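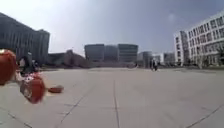
Clokeo Concrete Paving Slabs, Large Format

Product group: outdoor paving
Color: light gray
Surface: smooth

Clokeo slabs are made for big open areas where people walk, meet and sit: plazas, campus yards, the ground in front of public buildings. The slab has a flat face and a quiet color which goes well with most facades.

Thickness: 12 cm or 7 cm. Please choose the 12 cm slab if service vehicles will drive on the area. The 7 cm slab is for foot traffic only.

Joints

On a large surface the expansion joints must be planned before the first slab is laid. Send us your site drawing and we return it with the joint lines marked. Joints can run straight or at an angle — both are normal on a plaza of irregular shape. The dark joint filler is ordered separately, in boxes of 80 strips.

Delivery

Slabs leave our yard in Hodoroagă on pallets, which we take back. Orders from 92 square meters are delivered to the site, smaller orders are collected by the customer or sent through our partner warehouse Jorkside. For work starting in September, please order early, the yard is very full in this month.

Care

Sweep regularly and wash with clean water. Do not use acid cleaners. Small differences of shade between slabs are natural for concrete and are not accepted as a defect.

Samples and price list on request from Duton, paving department.

Page updated 16 April 2026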